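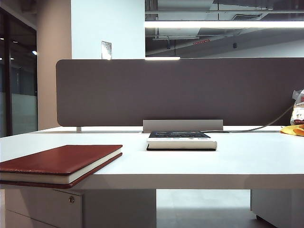
4. Set-up for the Closed Book Pick Test

This section explains how to prepare and run the closed book pick test used in the Hidik study. Please complete section 3 (arm mounting and network) before you start.

4.1 Preparing the desk

1. Use a desk with a white or light top. The Widetti segmenter was trained on light surfaces and makes more errors on dark ones.

2. Choose one hardcover notebook and one paperback. Both must be closed.

3. Place the two objects at different distances from the fixed camera. Do not let them touch.

4. Start the recorder, and check that both camera streams are listed under the same trial number.

Note: Small items at the side of the desk may remain. In our method they are part of the test, and they should not be moved between trials of one set.

4.2 Running a trial

5. Select the target in the Skalitz console and press Approach. The arm moves above the target and stops.

6. Look at the wrist stream. One corner of the cover should be visible, with some of the desk surface beside it. If you see only cover, press Back and repeat step 5.

Caution: Keep your hands away from the desk until the console shows Idle.

7. Press Record, then Grasp. The wrist stream becomes blurred during fast motion. The blurred images are kept in the data set and must not be deleted by hand. 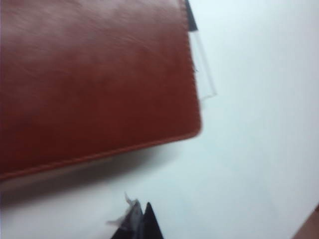

A reader of the earlier version, Ionescu, wrote that deleting the blurred images had given cleaner edges but worse grasps on soft covers, and asked if the method depends on them. It does. The edge estimate uses the images before and after the fast motion, and a gap in between makes it drift.

8. When the arm has stopped, mark the trial as Held, Slipped or Missed.

4.3 Size of the data set

The study contains 1084 trials, of which 606 have the hardcover as target. Each set should be repeated 3 times with the same layout. If 2 trials in a row are marked Missed, stop and repeat the wrist calibration in section 3 before you continue.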